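Farkia > Guides > Grippers > Comparing finger pads

Search guides Go

Comparing finger pads on a hand-held gripper

Wed 25 September

2 comments | 83 shares

This guide covers a bench test for two kinds of finger pad on the same hand-held gripper. We use it at Farkia to choose between the Kadlec foam and the Tromport rubber before a long run of recordings.

You need a flat table, a set of test objects and a notebook. Ours are a plastic cup, a marker, a folded cloth and a small steel bolt. Keep the same objects for both pads.

1. Open the gripper all the way and hold it over a clear part of the table. Look at both pads through the camera. They should face each other squarely, with the tips level.

2. Check the top edges of the pads. Wear tends to show there first, as fraying or a strip lifting from the block. Write down what you find on each side.
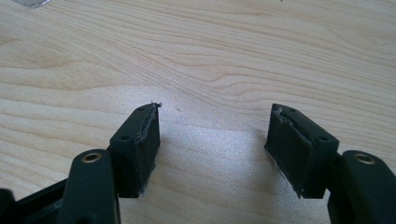
3. Close the gripper slowly on nothing. The pads should meet along their full height. If they touch only at the bottom, loosen the fingertip screws, set the block straight and tighten again.

4. Pick up each object, lift it to shoulder height and put it back down. Do 200 lifts per pad type and mark every slip. Take the bolt last - it is hard on foam.

5. Swap the pads, clean the blocks with alcohol and let them dry before sticking on the new set. Repeat from step 1.

Compare slips per object, not just the total. A pad can do well on the cup and badly on the cloth. We replace ours at 3000 closes, or sooner if a corner comes loose.

Next guide: Setting finger travel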